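Prullow support – Ticket: Bralleck 4 phone stops charging at 80 percent after update
Status: Resolved
Opened: August 15, 2022
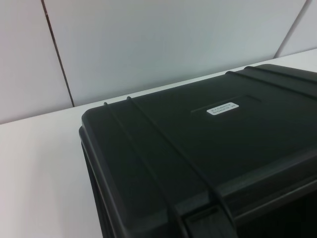
Problem reported
Customer has a Bralleck 4 with the 3000 mAh battery, bought in June. Since the last system update the phone charges normally to 80 percent and then stays there. Left on the charger overnight, it still reads 80 in the morning. Before the update it reached 100 percent with the same charger and cable. The phone does not show a warning. Customer uses the Jilden launcher and a third-party battery widget.

First reply
Asked customer to restart the phone, remove any cover, and charge from a wall outlet with the original charger. Also asked for the software version and a screenshot of the battery page.

Customer update
Restarted twice. No cover in use. Same result with the original charger and with a second one. The widget and the system battery page both say 80, so the widget is not the cause. The phone is not warm to the touch while charging.

Step 1 – Safe mode
Customer started the phone in safe mode and charged it from 35 percent. It stopped at 80 again. Third-party apps ruled out, including the launcher.

Step 2 – Charging settings
Asked customer to open Settings, Battery, Charging and read out what was turned on. "Adaptive charging" was off. There was no entry for a charge limit on that page. On this software version the limit was moved to Settings, Device care, Battery health, and our help page still gives the old location.

Step 3 – Battery health page
Customer found "Limit charge" switched on. Does not remember setting it. Turned it off, restarted, and plugged the phone in at 78 percent.

Result
Phone went past 80 and reached 100 percent in a little over 4 hours. Customer says the last part was slow. Told them to expect that on the basic Antoniuk charger, which has no fast mode.

Notes for the team
Same symptom on two other open tickets, both on the new version. Check "Limit charge" before asking for safe mode. Do not offer a factory reset for this one – it wipes the phone and the fix is a single switch. Help page correction requested, old menu path still live at time of closing.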